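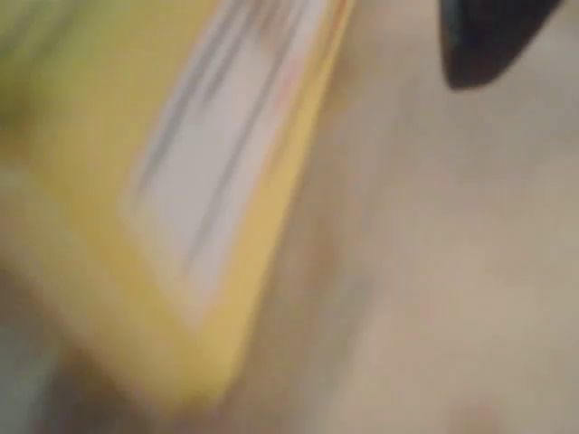 Yaryna Holovko read the first draft and thought we had the causation backwards: managers with bad rosters use the waiver wire more, so of course heavy users finish lower, and no amount of fiddling with the model gets you out of that. Fair point. Section 4 was redone with it in mind.

4.2 Claim timing and standings

Data first. Four keeper leagues, all fantasy basketball, all weekly lineups: Alcombe, Stondau, Mthembu, Medard. Alcombe and Stondau run 14 teams each, Mthembu 16, Medard 13 after one manager quit before the draft and was not replaced. Points scoring in three of them, categories in Medard. Category results were left out of the pooled model and are only used for the timing counts. Trades not looked at. Draft picks not looked at either, except as a control for starting roster strength, see 3.1.

To deal with the objection above we split every season at the midpoint and used first-half record to sort teams into upper and lower groups. Then asked whether claim timing in the second half predicts second-half points, within group. Timing, not volume. A claim put in on Monday before the weekly lock is a different animal from one put in at 11 p.m. the night waivers clear, when the injury news is already out and half the league has the same player queued up. We call the first kind early and the second kind late. Anything in between is coded as middle and dropped from the main comparison — there were not many, and keeping them in changes very litle.

Early claims did better. Within the lower group the difference held in Alcombe and Mthembu, was weak in Stondau. Within the upper group we see nothing worth reporting. Strong teams have fewer open spots and mostly use the wire to cover a missed game, so this is maybe not suprising. We do not claim that early claiming makes a bad team good. 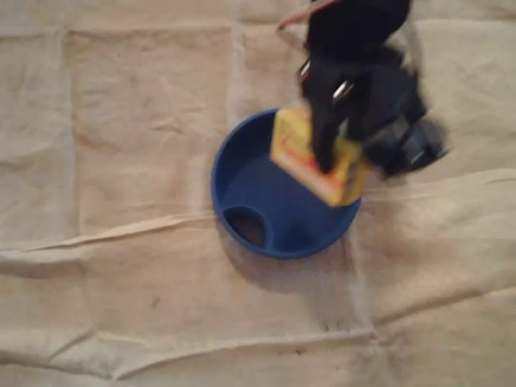 Pending claims were the hardest thing to code. A manager submits, has 60 minutes to edit or pull the claim, and the platform log only keeps the last version. So a claim can look early when the real decision was made at the end of the window, or the other way around. The player is neither on the roster nor off the wire during that time. Think of the small yellow box in Figure 2, held over the rim of the blue bowl: the position suggests where it is headed but you would not want to code it as in. We took the same line with claims. Submitted is not counted as added, and a claim only enters the counts once the league log shows the roster move. Stamped with submission time where we have it, final edit time where we don't.

Pulled claims are lost to us. Medard's commissioner kept a separate sheet for part of the season, from which it looks like pulled claims cluster on the same nights as the late ones, but one league and one sheet, so no weight put on it here.

One more check. Waiver order differs: Stondau uses a budget, the other three use rolling priority. Under a budget an early claim costs nothing in queue position, which could explain the weak result there. Rerunning without Stondau leaves the sign of the effect alone and makes it somewhat larger. Rerunning with Stondau only gives estimates too noisy to read. The April weeks were excluded throughout, as eliminated managers stop setting lineups and the wire goes dead. Playoff results are taken up in 4.3.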